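**Board: Small Kitchens / Storage**
**Thread: Wire tray under plastic boxes, yes or no**

### gavura_flats (original post)

I have one deep cupboard, 30 inches front to back, and everything in it migrates to the rear wall and retires there. My sister-in-law swears by low wire trays. You put the plastic boxes in the tray, you pull the tray out like a drawer, you become a better person.

Before I buy four of these, does anyone use them with the see-through boxes with rounded corners? I'm worried about the boxes sliding around every time I pull.

### lentilbaron

I've had the Lerkberg ones for years. They slide a bit. Put more boxes in and they stop sliding. I don't know what else to tell you.

### 358_spoons

Going to disagree with the baron, as is traditional. Filling the tray is exactly how you end up with a tray nobody can lift. Mine held rice, lentils, more rice, and a bag of sugar I'd forgotten about, and I pulled it straight off the shelf onto my foot.

One or two boxes per tray, with room for your fingers. Use the tray for the stuff you grab daily and leave the heavy things on the shelf where they can't hurt you.

### lentilbaron

One box per tray is a box with a fence around it.

### 358_spoons

I like my fence. My foot likes my fence.

### gavura_flats

OK but the sliding. Do you line the wire with anything?

### mopandcircumstance

Shelf liner, the rubbery kind, cut to fit the bottom. A roll is 20 dollars at Petkov and will outlive you. Don't use paper towel. I used paper towel, and then a jar of honey happened to it.

Also, whatever you choose, get boxes in a color you can find in the dark. I had clear ones and spent a whole September thinking I was out of oats.

### lentilbaron

You could label them.

### mopandcircumstance

I did label them. The label was on the back. I contain multitudes, and so does the cupboard.

### rorutska_road

Team fence over here. I went with a low white wire tray and one lime green box set near the middle. The green is see-through enough that the light comes off the front of it, and I can spot it from across the room without my glasses — this is the only test I run on kitchen equipment.

No liner in mine yet. I lift the box out by its sides and leave the tray where it is, so the sliding never gets a chance to annoy me. If you want to drag the whole tray out each time, listen to the liner people.

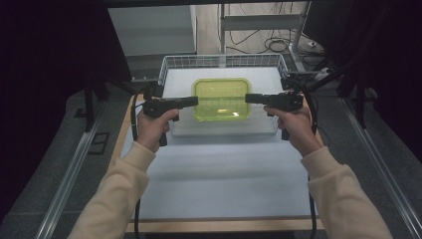 ### gavura_flats

That green is very loud and I think I need it. Getting two trays for now, plus the liner, and the sugar stays on the shelf. Baron, if I drop anything on my foot I'll post in your thread about it.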